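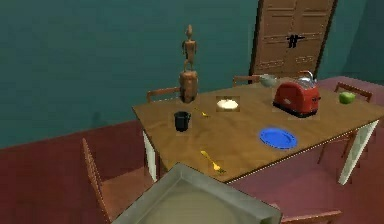

Tevstead audiobook club finishes its longest listen, with casualties

18 March 2024

The Tevstead Listening Circle has reached the end of The Karppinen Inheritance, a family saga in audio form that began in January and has since outlasted two memberships, one friendship and a car battery.

The recording runs to 27 hours, which the publisher, Hinine Audio, describes on its website as "immersive". Members had other words. The novel follows four generations of a Finnish timber family who own a sawmill and do not speak to one another, and for the first nine hours they do not speak to one another in real time.

"I was told it picked up after the wedding," said Femke Geerts, who founded the circle and chose the book. "There are three weddings. I should have asked which."

The circle meets in the upstairs room of the Tevstead library and works much as any reading group does, except that members listen at home and are therefore unable to skip to the last page. Cheating takes other forms. A show of hands at the February meeting established that most of those present had been playing the book at one and a half times normal speed, and a retired piano tuner admitted to double. He said the sawmill fire was very exciting at that pace but that the funeral came across as rushed.

Opinion on the narrator was divided. Hinine gave the whole job to a single reader, who supplies a different voice for each member of the Karppinen family, including the infants. The grandmother was widely admired. The brother-in-law, who is meant to be from Turku, was felt to be from Swansea, and drifts further west as the book goes on. By chapter 117, the last, he appears to have been given somebody else's voice altogether, and a good part of the final meeting was spent arguing over whether this was a mistake or the twist.

Ms Geerts believes it was the twist. She wrote to Hinine to ask and received a reply thanking her for her interest in their crime range and offering her 15 per cent off her next purchase. She has used the discount.

The friendship was lost over the ending, which one member revealed in the library car park to another who was still at hour 22. The car battery belonged to a third, who had stayed in the driver's seat outside her own house to hear who got the sawmill. She now knows who got the sawmill. It took her neighbour and a set of jump leads to get her to work the next morning.

Both of the members who left have joined the rival group at Jamitz, the café on Mill Lane, where they do poetry and are usually home by eight.

For those who have not heard the book and still mean to, the final third is generally agreed to be the best of it. The fire, the court case and the business with the forged will all come close together, and the narrator is plainly enjoying himself. The long section on the pricing of birch in the interwar years can be taken while ironing. Several members reported that it had to be.

The library holds the title on its lending app, though it has only one licence and the loan period is shorter than most people's patience. At the time of writing there was a queue of four, all of them thought to be members of the circle who had told the meeting they had finished. The branch also has the printed edition, in large type, in two volumes. It was last borrowed to raise a projector.

The circle's next choice is a detective novel set on a ferry, also from Hinine and also read by the man who did the brother-in-law. It lasts under seven hours, and Ms Geerts has asked members to listen to it at the speed the author intended. A vote on whether this rule could be enforced was put off until the next meeting, as the piano tuner had already gone home.

New listeners are welcome and need bring nothing but their own headphones. Details are on the noticeboard by the library lift, underneath the poster for the poetry group.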